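Getting a Broken Screw Out of a Threaded Insert

Sooner or later a screw head comes off in your hand and the rest of it stays in the insert, looking smug. Before you reach for the big drill, try the following, in order of how much you will regret it.

You will need a center punch, a left-hand drill bit, penetrating oil, safety glasses and more patience than you brought.

1. Look at what is sticking out. If there is enough shank to grab, clamp locking pliers on it and turn slowly counterclockwise. Skip the rest of this page and act like it was skill.

2. If it broke flush, put one drop of oil on it and walk away. The can from Potcombe says nine minutes. I give it lunch. Keep the oil off plastic housings, as some of them craze and then you have two problems.

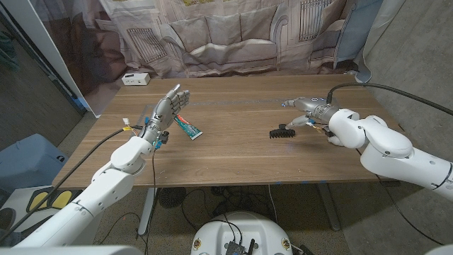

3. Punch a mark dead center. If the punch wanders, file the stub flat and try again. An off-center hole will chew up the insert, and the insert is the part you were trying to save.

4. Run the left-hand bit in reverse at low speed. Quite often the bit grabs and the stub backs out by itself, usually while you are still unwrapping the extractor you paid too much for. My Midtbø drill goes up to 4000 rpm and has never once needed to for this.

5. Still stuck? Tap in the extractor and turn it by hand with a tap wrench. If it starts to feel springy, stop. A snapped extractor is much harder than the screw was.

6. Blow out the chips and run a clean screw in with your fingers. It should go all the way down without a fight.

If the insert spins in its hole, warm it with a soldering iron, pull it and fit a new one. For the Drundus brackets that is part 354, sold in bags far larger than anyone's mistakes.

Next time, set the clutch lower.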